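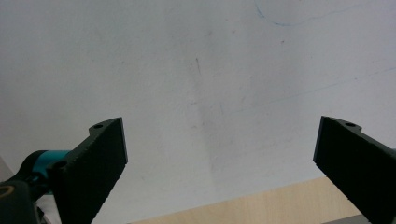

The White Table

The apartment in Trirham came with a table. It was white and bigger than the kitchen needed, and for the first week I ate standing up at the sink.

My mother's recipes were in a box that had come on the bus from Laxdal. She had written them on cards, 12 for soup alone, and she never put down how long anything should cook. "Until it looks right," she wrote. I had been putting off the box since February.

At 5 in the morning I gave up on sleep and wiped the table from one end to the other. I went over it again with a dry cloth. Then I sat down, the first time I had sat there, and put my hands flat on it. The street was quiet except for the Datar bakery truck backing up to the shop.

I thought about where the cards would go. Soups by the window, bread in the middle — the ones I couldn't read nearest the lamp.
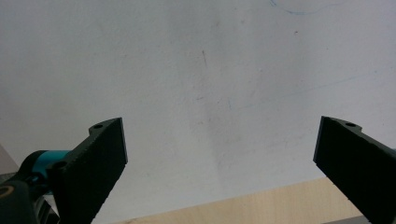 Pale and bare between the two black tips.

I got the box from the hall and cut the tape. The first card was for onion soup. She had crossed out three onions and written five. I set it down by the window and reached for the next one.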